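Notes from the open day at the Vasić pottery, 8/22/21

The Vasić pottery opens its doors to visitors once a year, and this time I finally made the trip. It's a small works on the edge of Praltau, in a long brick building that used to be a dairy. I went with Fadwa El Khatib, who throws her own bowls at home and wanted to ask about glazes. I mostly wanted to see the kilns.

Entry was free, but you had to sign up for a tour slot. Ours was at 11. The bus from the station stops at the bottom of the hill, and the walk up takes longer than the leaflet says. There is parking behind the building, though it was full when we arrived and people were leaving cars on the grass.

## The clay room

The tour started in the clay room, where it was cool and the floor was still damp from hosing. Haris Janevski led our group. He has been at the pottery for 13 years and runs the clay side of things. The works uses two clays. The red one, which they call Skaka after the pit it comes from, is used for garden pots and baking dishes. The pale stoneware comes in bags from a supplier and is used for everything people drink from.

The Skaka clay arrives full of roots and small stones. It gets soaked, pushed through a screen, and left to settle. After that it goes through the pug mill, comes out as a thick sausage, and is cut into lengths with a wire. Haris passed a piece around. It was heavier than I expected and smelled like a wet basement.

They used to dry the clay outside in the summer. Now they use a filter press, bought secondhand, and it saves them weeks. The old drying beds are still there behind the building, with weeds growing in them.

## Throwing and casting

Next door there are wheels along the window wall. Two throwers were working while we watched. One was making small bowls off a single large lump of clay, cutting each bowl away with a string and starting the next from what was left. Fadwa asked how they keep the sizes even, and the thrower showed her a bent stick set up beside the wheel. When the rim touches the tip of the stick, the bowl is the right height and width.

Most of the mugs are not thrown. They are cast in plaster molds, with handles pulled by hand and stuck on the next day. I had assumed the opposite, and so had most of our group. Haris said the cast body is more even and cracks less in the firing, and that the handle is the part customers notice. He tests every new handle shape by carrying the mug around full for a morning. If his knuckles touch the side, the shape gets changed.

The handles are joined with slip, and the joint is wiped with a damp sponge. Each mug then sits under plastic for a day so that the body and the handle dry at the same speed. Skip that and the handle pulls away as it shrinks.

## The blue

The glaze the pottery is known for is a dark blue called Kodar. It was first mixed for a restaurant order and has been in the catalog ever since. Cobalt does most of the work, with a little iron to take the brightness down. It goes on by dipping - one dip, a count of three, then out and shaken. A second dip makes it run.

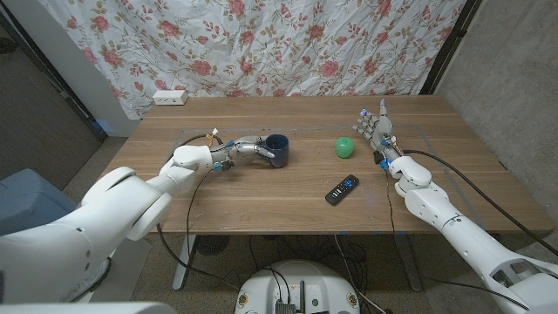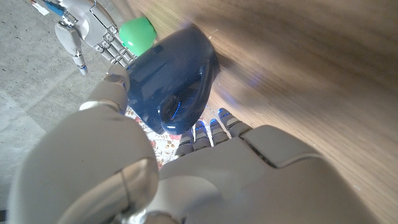
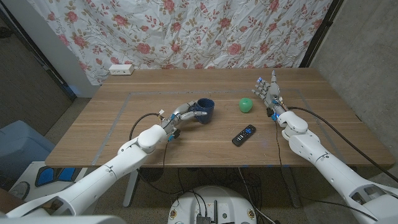 ## The kilns

There are two gas kilns and a small electric one for tests. The larger gas kiln was cold and open, so we could step up and look inside. The shelves are held up on props, and everything that touches a shelf has to have a clean foot or it will stick for good. Haris had a box of pots that had stuck. Some had taken a chunk of the shelf with them.

A full firing takes a night and most of the next day, and then the kiln has to cool before anyone opens the door. They used to open it early in December, when the shop was waiting for stock, and lost pots to cracking. They now plan the holiday orders further ahead and leave the door shut.

I asked what share of a load comes out fit to sell. He said 95 percent is a good firing for the plain wares. The blue does worse, and he didn't want to give a number for it. The seconds go on a table by the shop door at a lower price. Most have only a pinhole or a thin patch near the foot.

Fadwa got her answer about glazes here. She has been having trouble with tiny craters in a white glaze, and Haris thought her first firing was too fast. He told her to slow down in the early part and to wipe the dust off her pots before dipping. She wrote it all down on the back of the tour map.

## The shop and lunch

The tour ends in the shop, as you would expect. Prices are fair for handmade ware. I bought a baking dish in the red clay and a small jug from the seconds table. The jug cost 7 and it pours cleanly, so I can live with the mark on its base. Fadwa bought a bag of the Skaka clay to try at home and then had to carry it down to the bus.

Lunch was soup and bread at long tables in the yard. The line was slow, and there wasn't much shade. If you go with kids, bring something for them to eat while you wait. There was a hand-building table for them under the awning, and the finished pieces can be fired and picked up later for a small fee.

## If you plan to go

- Sign up for a morning slot. The throwers stop for lunch and don't always come back to the wheels.
- Wear shoes you can rinse off.
- The clay room has two steps down and no ramp. The shop and the yard are level.
- The shop took cash only on the open day.
- The last bus down leaves before the shop closes, so check the time at the stop on your way up.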